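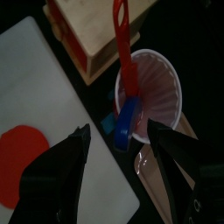
A white plastic cutting board on a dark tabletop.

Cleaning and Keeping Plastic Cutting Boards

Filed under: Kitchen
Updated Jul 12, 2025

Plastic boards are cheap and easy to wash, and most kitchens end up with more of them than they need. They also stain, warp and pick up smells. Most of that can be slowed down with a few habits, and a good part of it can be reversed with things already under the sink.

Everyday washing

Scrape the board first with a bench scraper or the back of a knife. Rinse it in cool water if you have been cutting raw meat or eggs, then wash both sides in hot water with dish soap. Cool water first keeps the protein from setting in the knife grooves. A stiff nylon brush does more than a sponge. Work along the cuts, then across them.

Do the edges and the handle hole too. If the board has a juice groove, run the corner of the brush all the way around it.

Stand the board on its edge to dry. A board left flat on the counter stays damp underneath for hours. A dish rack is fine. So is leaning it against the backsplash with a folded towel under it.

Dishwasher

Most plastic boards will go in the dishwasher, but check the underside for a mark before the first time. Put thick boards on the bottom rack along the side, where they do not block the spray arm. Thin flexible mats go on the top rack. Skip the heated dry if your machine lets you. We had two Brandes boards bow badly over one winter and have used air dry ever since.

Stains

Tomato, beet, carrot and turmeric are the usual ones. Try these in order and stop when the stain is light enough for you.

Baking soda paste. Mix baking soda with a little water until it spreads like frosting. Cover the stain, leave it 13 minutes, scrub and rinse. Good for fresh stains.

Lemon and coarse salt. Sprinkle the salt, scrub with the cut side of half a lemon, rinse. It helps with onion and garlic smell as well.

Sunlight. Wash the board, wet it again and set it outside in full sun for an afternoon. Carrot and tomato stains fade well this way. Turn it over halfway through so it does not warp.

Bleach. Use plain unscented bleach, diluted as the bottle directs for food surfaces. Lay the board in the sink, pour the solution over it and follow the time on the label. Rinse well and let it air dry. Never mix bleach with vinegar, lemon or any other cleaner, and rinse off whatever you tried earlier before you start. Open a window.

Turmeric may never come out completely. If you cook with it a lot, give it its own board.

Smells

Wipe the board with white vinegar, wait a few minutes, then wash as usual. Fish sometimes needs a second round. If a board still smells after that, look closely at the grooves. Deep ones hold on to food no matter what you wipe over them.

Smoothing a rough board

Fuzzy plastic around the middle of the board can be scraped down. Clamp the board to a bench or hold it against a wall, and draw a sharp cabinet scraper toward you in long strokes at a low angle. Do this outdoors or over a trash bag and sweep up all the shavings. Follow with 60 grit sandpaper on a block if it needs it, then something finer. Wash the board twice before it goes back to the kitchen. It is only worth the trouble on a thick board. Ours was a Drulesix butcher's slab from a restaurant supply sale and it came out well.

Flattening a warped board

Lay the board on a towel on a flat counter, hump side up. Pour hot tap water over it until it feels slightly flexible. Cover with another towel, put a baking sheet on top and stack heavy pots or books on that. Leave it 8 hours or overnight. Slight bows usually go. A twist usually comes back.

Stopping it from sliding

A damp paper towel or dishcloth under the board works on any counter. Rubber shelf liner, cut a little smaller than the board, also works and can be rinsed and reused. Move it when you are finished so water does not sit under it.

Storage

Store boards upright with a gap between them. A file sorter or a tension rod inside a lower cabinet makes a good divider. Keep them away from the oven vent and off the top of the toaster.

When to replace

Replace a board when the cuts are deep enough to catch a fingernail, when it rocks and will not flatten, or when a stain or smell comes back right after cleaning. We go through ours every December when the cabinets get cleared for holiday baking. Old ones are handy in the garage for cutting gasket material, or under a plant pot.

See also: Sharpening Kitchen Shears, Getting Rust off Baking Sheets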